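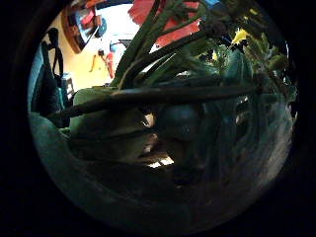 Gernine Community Growing Programme
Interim report to the Stemar Fund
Submitted 2020-01-31

1. Purpose of this report

This report covers the first half of the second year of the grant. It sets out progress against the agreed work plan, explains two changes to the timetable and asks the Fund to approve one transfer between budget lines. A full financial statement is attached separately.

2. Progress against the work plan

2.1 Indoor growing sessions. Weekly sessions have run at the Stumon and Steiner centres throughout the period. In total 1013 attendances were recorded, against a half-year target of 900. Most of those attending were over sixty and lived within walking distance. Attendance at Steiner fell in the weeks before the winter break and has since recovered.

2.2 Home growing packs. The work plan provided for packs of compost, seed and printed guidance to be sent to households unable to travel. Thirty were delivered in the autumn. Eighteen of these households have returned the short feedback form, and their main request was for larger print and fewer Latin names. A revised leaflet has been drafted and will go out with the spring packs.

2.3 Training for session leaders. Three new leaders completed the induction course. A fourth place was offered but not taken up, and will be advertised again.

3. Changes to the timetable

The move to the larger room at Stumon has been put back to May. The landlord's electrical inspection found that the lighting circuit needed to be replaced, and the work could not be booked before the spring. Sessions continue in the existing room in the meantime, with places limited to twelve.

The plant exchange with the Steiner allotment group has been brought forward at the group's request. No extra cost arises.

4. Budget

Spending to date is nearly 3 per cent below forecast. The underspend falls almost entirely under room hire - a result of the delay at Stumon. Transport costs were higher than planned, as several participants at Steiner lost their usual bus service in the autumn.

The programme therefore asks the Fund to approve the transfer of the unspent room hire to the transport line for the remainder of the year. The total grant would not change.

5. Next period

The main tasks are the issue of the spring packs, the move at Stumon and the participant survey. Draft survey questions will be sent to the Fund for comment before they are used. The final report for the year will follow in the agreed format.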